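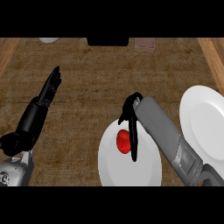 You've got the bridge wrong, Hrefna Lauritsen writes, and if the bridge is wrong then the whole retreat from Plonivau is wrong, and please would I go look at the map again before posting part two.

So. I went and looked at the map again. She's right. I had the rear guard crossing at the mill and it was the lower bridge, the stone one, a good two hours' walk downstream for men in that condition. Part one is fixed now. I left the old sentence in with a note after it, I don't like it when people quietly swap things out.

Quick recap for whoever's coming in cold. I've been reading Kolbrún Thygesen's book on the siege, the thick one, Bisgaard edition with the fold-out at the back that never folds back in the same way. Been at it since July on and off. Mostly off, then the last two weeks every night till my eyes quit. Part one was the siege itself, 35 days, how the town got cut off and who was to blame. This one's the walk out.

Numbers first because everybody fights about them. 3097 men on the garrison roll the morning they left. 1041 on the roll at the far end. Which sounds like two thirds of them died on the road and thats how it gets told, there's even a song. But Thygesen goes through the hospital lists and the parish books and what she finds is that a lot of the missing just went home. Farm boys. They'd been called up from villages along that same road, and the road went past the end of the lane, and they turned down the lane. I keep thinking about that. You've starved for a month for a colonel you don't like and there's your mother's roof.

She won't put a figure on how many. I respect it, it drives me a bit nuts. Hjalti Thoroddsen put a figure on it in his older book and has had it thrown at him ever since.

OK the bridge. Why it matters.

If you put the rear guard at the mill, then Captain what's-his-name (I gave my notes to Kai Dreßler and he has not given them back, Kai, if you read this) looks like a fool. The mill crossing is in the open. You'd lose your tail there to anyone with one gun and a hill. So the older writers all say he panicked. Took the short way.

Put him at the stone bridge and it's a different man. Longer march, yes. Tired men, yes. But there's a wall on the near side and a bend in the river, and the enemy cavalry couldn't get at him without going all the way up and around. He held it through the night, then walked off before light and left the cook fires going. Oldest trick there is. The cavalry sat and watched the fires till breakfast.

Where did the mill come from then? One letter. One! Written years after by an officer who was already across and asleep, by his own account, when the rear guard came in. Everybody copied him. Hjalti copied him. I copied Hjalti. Hrefna did not, because Hrefna reads the footnotes first, she told me once she starts at the back and works forward.

Side note, the footnotes in this book are fantastic. There's one that goes on for a page and a half about boots. The army had bought from a contractor in the capital and the soles were glued where they should have been stitched, and after the first wet day the men were walking on rags. Three separate diaries mention it, and one of them has a drawing. I would read a whole book of the boots. The trial of the contractor gets half a paragraph and then he's let off and she moves on. Come on!

What I don't love: chapter nine. It's all cabinet politics, who said what to which minister, and you lose the road completely. I get why it's there. The relief column was sitting a day away the whole time waiting on an order and somebody had to not send it. But it's forty pages of men in rooms. I skimmed. I'll go back. Probably.

Also the maps. The fold-out is lovely and has no scale on it. How do you print a campaign map with no scale. I worked out the marches from the distances in the text and pencilled them on, and that's exactly how I ended up at the wrong bridge, since both crossings are marked with the same little symbol and the mill one is closer to the fold. Not an excuse. OK a bit of an excuse.

A couple of things people asked after part one:

Yu-na Yeom wanted to know about the women in the column. Yes, there were a lot, and they're on no roll at all. Laundresses, wives, sutlers, a midwife who gets named twice. Thygesen has a decent section on them, chapter six, built mostly out of claims for compensation filed afterwards. Pots, blankets, a mule. One woman claimed for the same mule in two different districts and got paid in both. Good for her.

Somebody else asked if the town surrendered or was abandoned. Depends who you ask and when. The garrison marched out by night with no terms signed, then the mayor opened the gate next morning and signed some. So the army says abandoned and the town says surrendered and the plaque says neither, it just has the year and a lion.

And no, I haven't been there. I'd like to. Bus only goes as far as the lower village apparently and you walk the rest, which seems fair enough given the subject.

Part three will be the inquiry, if I can get through chapter nine. The colonel blames the captain, the captain's dead by then, his sister writes to the newspapers for years and she is a much better writer then any of them. Thygesen prints four of the letters whole at the back. If you've got the book out of the library and only have a weekend read those and the boots.

Comments are open. Hrefna, go easy. Kai, my notes.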